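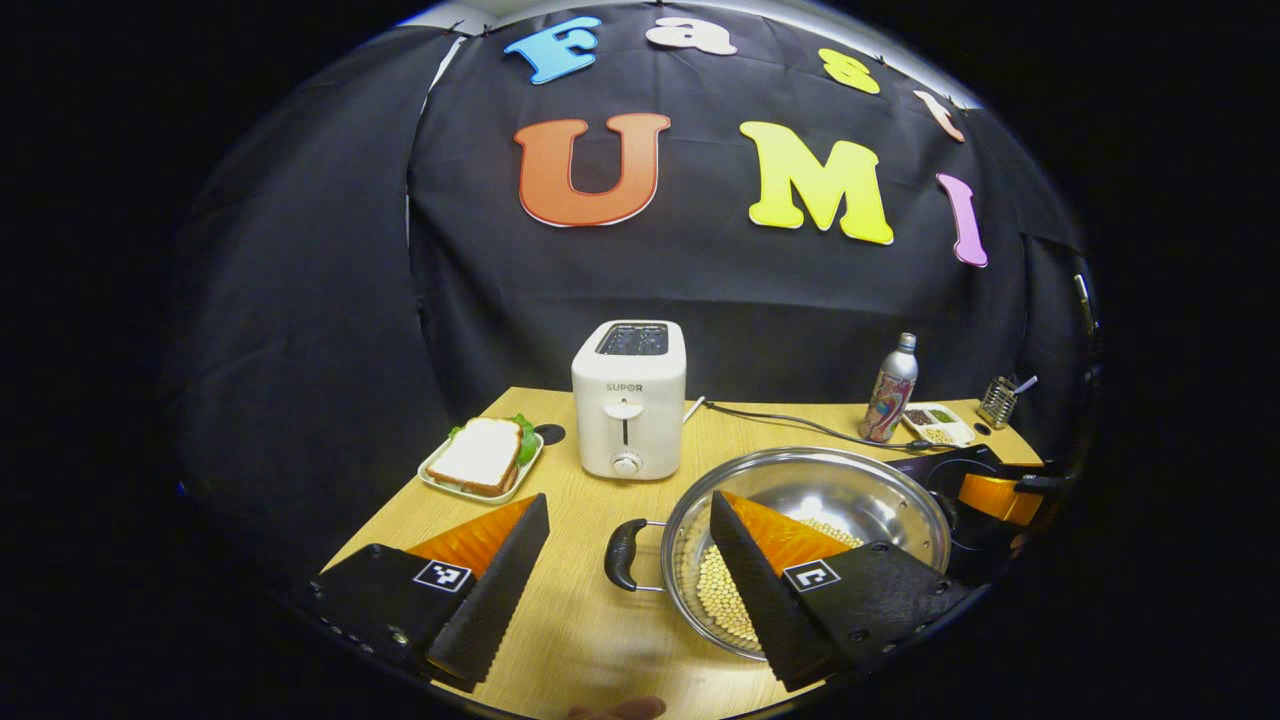

December, bench notes, breakfast table

10:40. Table set up again after yesterday's clear-out. Toaster goes at the back in the middle, lever and knob facing front. Cord runs off to the right. I want it kept flat there, as it caught my sleeve twice when I was reaching for the tray. Tape is in the second drawer.

Sandwich plate on the left, white bread and lettuce. Giorgia Orlandini asked whether we still need lettuce in it. Yes, leave it in. The bread on its own slides around on the small plate and looks like nothing from a distance. Change the lettuce if it goes limp.

Beans. The divided tray has the dark beans, the green peas and the yellow soybeans, one kind to a compartment. Soybeans also in the steel pot, enough to cover the bottom. Pot sits front right with the handle pointing left. I had it the other way last week and kept knocking the handle with my elbow.

Stock weighed this morning before anything went on the table:

dark beans 500 g
green peas 500 g
soybeans 1,000 g

The soybeans are the Sakdale ones. The Kotthorpe bag was older and had a lot of split skins, so I put it on the bottom shelf with a label. Please don't mix them. Split ones leave skins in the pot and it has to be wiped out between rounds.

Aluminum bottle stays on the right by the tray. Mesh holder near the corner. Watch the holes in the tabletop when pouring. A soybean will go straight down and then it's on the floor somewhere under the cabinet. I swept there at noon and got a good handful, mostly peas.

14:15. Wiped the pot with a dry cloth only. Water leaves spots on the inside and they show up badly under the ceiling lights. The Verstraete cloths are better for this than paper, which sheds.

Crumb tray on the toaster pulled and emptied. Lever feels a bit stiff at the bottom of its travel, no change from last month.

To do:
more bread, the thin sliced kind
lid for the tray so it can go on the shelf full
ask Giorgia where the small funnel went
weigh the soybeans again at the end of the week and write it here, under this line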